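**Tefera desk mat, felt and cork, by Piltex**

Made to order in our workshop. Two sizes, 3 colors, one thickness. Please read the part about cork before you order, it answers most of the letters we receive.

## What it is

The Tefera is a mat for the writing desk. The upper side is pressed wool felt and the under side is cork. We began to make it for people who write by hand many hours in the day and whose elbows become tired on a hard table. Later we learned that many customers use it also under a keyboard, and this is fine, but the first purpose was paper and pen, and the thickness was chosen for this purpose.

The felt has a thickness of 3 mm and the cork 4 mm. We tried a thinner cork in the first year and the corners lifted up after one winter. The present cork stays flat, if the mat was unrolled correctly (see the care section).

## Sizes and colors

| Name | Width | Depth |
|---|---|---|
| Tefera Small | 500 mm | 350 mm |
| Tefera Long | 900 mm | 350 mm |

Colors of the felt: ash gray, moss, dark plum. The color of wool is never exactly the same from one roll to the next. If you buy two mats for two desks which stand side by side, please order them together and write this in the note field, so that Dagim Kumsa can cut both from one roll. We cannot match a mat to one that you bought in the past year.

The cork side has no color treatment. It becomes a little darker with time.

## Choosing the size

Please measure the free part of your desk, and not the whole desk. Customers often forget the lamp, the phone and the small things that live at the back. The mat should end at least a hand's width before them. If the mat goes under a heavy lamp, the felt will keep the mark of the foot, and steam removes it only in part.

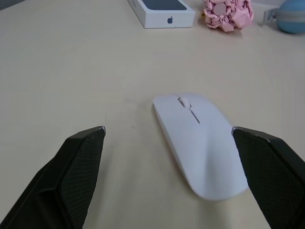 *A white mouse on a bare beige tabletop, small things toward the back.*

For a desk with a mouse we recommend the Long. The felt is good for most optical mice, but it is slower than a hard surface. Kyung-hwa Koo in our office draws with a mouse all day and she prefers to keep it beside the mat, directly on the table. Her colleague Lensa Ambaye does the opposite. You can try both ways in the return period.

## The smell, and other questions about cork

New cork has a smell, a bit like a dry cellar. It goes away in two weeks if the room is aired. It is not glue; we use a water-based glue which has almost no smell after it is dry.

Cork can leave fine brown dust on a white table in the first days. Wipe it with a cloth that is only slightly damp. On varnished furniture younger than one month, please wait before you lay the mat. Fresh varnish and cork can stick together, and then Wondimu Gashaw at the repair bench has to write you a sad letter.

## Care

- Unroll the mat with the felt side down and leave it so for one night.
- Brush the felt in one direction with a clothes brush.
- For ink: blot, do not rub. Cold water only.
- Do not put the mat in the washing machine. The cork will break.
- Small wool balls on the surface are normal. Cut them with scissors and do not pull them.

## Edge and stitching

The standard edge is cut and not sewn. A sewn edge in linen thread is possible and takes four more working days. Many people find the sewn edge nicer to look at, but for writing it has a disadvantage: the wrist feels the seam. We say this to every customer who asks, also when it costs us the order of the seam.

## Delivery and returns

Every mat is rolled around a cardboard tube and sent in a box. The time in our workshop is usually one week. In November and December it can be longer.

A mat without a sewn edge can come back to us in 30 days, also if it was used, provided that it is clean. Mats with a sewn edge are made for one person and we take them back only if there is a fault. In case of a fault, send a picture of it to the workshop before you pack anything.

## Related products

**Irance pen tray.** Same cork, felt inside, fits at the upper edge of both mats.

**Drakarex clothes brush.** Short bristles. It is the brush we use on the cutting table.

For orders of more than ten mats, or for a special size, write to Wondimu Feyisa at the workshop. The widest roll we can cut is 1200 mm.

Page last changed: December 27, 2023. The plum felt is again in stock.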